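5. Loading the Drum

Applies to Plaltance top-loading models. Revised 2021-11-24.

5.1 Raise the lid fully until it stays open without support.

5.2 Confirm that the lint filter is seated inside the drum.

5.3 Load garments one at a time. Shake out shirts before placing them in the drum.

CAUTION: Do not close the lid while fabric hangs over the rim of the drum opening.

5.4 Place all remaining fabric fully inside the drum, including any cloth draped over the front rim.
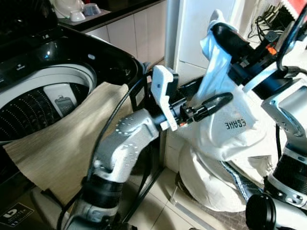 5.5 Lower the lid with both hands and select a program (see Section 7).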